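Phone Cases and Their Second Owners
Project report, Product and Materials module
Group: Mawuli Kwofie, Kyriaki Raptis, Pirmin Camenzind
Supervisor: Edeltraud Rüegg

1. Starting point

Most people in our year change their phone before the case is worn out. The old case then goes in a drawer, because it fits nothing else they own. We wanted to know whether such cases could be sorted by shape and finish and passed on through a swap shelf in the Frei building.

2. Collecting

The collection box stood by the library entrance for 12 days in January. We asked only for cases, no chargers or screen film, though we got some of both. Each case was wiped with soapy water, dried overnight and given a paper tag with a running number. Kyriaki kept the list.

Pirmin wrote to Brornar, a repair shop near the station, and Grethe Damgaard from the shop let us go through their returns crate one afternoon. She also showed us how she tells similar models apart — the camera opening first, then the buttons, then the corners.

3. Sorting

We began by sorting by phone model. This was slow, as few cases have the model printed on them. We changed to Grethe's order and used five groups based on the camera opening: single round, upright oval, wide oval, square, and full-width. Inside each group we noted the position of the button covers and whether the case was clear, tinted or solid.

Finish turned out to be harder to record than shape. Solid cases were simple. With see-through cases, two of us would often write down different colours for the same one, depending on where we were sitting. We agreed to look at these upright against a pale background and to write down the rim and the back panel separately.

4. The tinted cases

The upright oval group had the most mixed finishes. A case with a blended back got a full line in the list instead of one colour word, with the direction of the blend included. 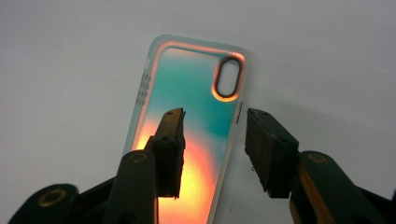 Fig. 1. Clear case with upright oval camera opening. Rim: frosted. Back: teal-green, changing to orange and yellow at lower left.

In the list this finish is entered as "blend, green/orange". Button covers are on both long sides.

5. Results and open points

The swap shelf opened with the tagged cases in eight shallow trays. The upright oval cases went into the second tray. Mawuli made a card with outline drawings of the camera openings, so that visitors can hold their phone next to it before searching.

We did not test how well the cases protect a phone. Yellowed cases were kept if they were not cracked, and Ms Rüegg has asked us to set a clearer limit for these. The list will be handed over to next year's group together with the spare tags.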